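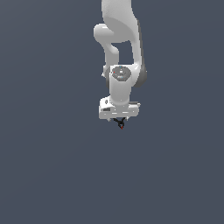 Weißer Roboterarm vor dunklem, schieferblauem Hintergrund (Computergrafik)

Die Bestandserfassung beim Schweinswal leidet an einem Problem, das in den Berichten regelmäßig in den Anhang verschoben wird: der Nachweiswahrscheinlichkeit auf der Transektlinie. Wer vom Schiff aus zählt, sieht einen Teil der Tiere nicht, weil sie tauchen, und einen weiteren Teil nicht, weil der Beobachter sie übersieht. Beide Anteile lassen sich schätzen. Dass sie in vielen regionalen Programmen trotzdem als Konstante aus älteren Arbeiten übernommen werden, halte ich für fachlich nicht vertretbar.

Der Bericht aus Brekke, den Agnes Fjeld im September vorgelegt hat, ist dafür typisch. Er nennt 492 Sichtungen bei Seegang 2 oder darunter und leitet daraus eine Dichte ab, deren Vertrauensbereich auffallend eng ausfällt. Eng ist er, weil die Varianz des Korrekturfaktors gar nicht in die Rechnung eingeht. Die Doppelplattform wurde auf vier von acht Fahrten besetzt, ausgewertet wurden die Daten der zweiten Plattform nicht.

Fjeld begründet das mit dem Aufwand und mit der Vergleichbarkeit der Zeitreihe. Das zweite Argument wiegt schwerer. Eine Reihe, die über Jahre mit demselben Faktor gerechnet wurde, verliert bei einem Wechsel zunächst an Lesbarkeit. Vergleichbar ist sie aber nur, solange Tauchverhalten, Mannschaft und Augenhöhe gleich bleiben – und der Schiffswechsel vor Somska hat mindestens die Augenhöhe verändert.

Lovisa Lunde hat vorgeschlagen, die visuelle Zählung ganz durch akustische Dauererfassung zu ersetzen. So weit würde ich nicht gehen. Klickdetektoren liefern positive Minuten, keine Tiere, und die Umrechnung verlangt Annahmen über Gruppengröße und Rufrate, die ihrerseits saisonal schwanken. Als Ergänzung sind sie brauchbar, vor allem im Winter, wenn kaum eine Fahrt die Seegangsgrenze einhält.

Für die nächste Saison wäre folgendes Vorgehen angemessen: Doppelplattform auf allen acht Fahrten, Auswertung nach Beobachterpaaren getrennt, Veröffentlichung der Rohdaten einschließlich der abgebrochenen Transekte. Die alte Reihe kann parallel weitergeführt werden – als Index, ohne Anspruch auf absolute Zahlen.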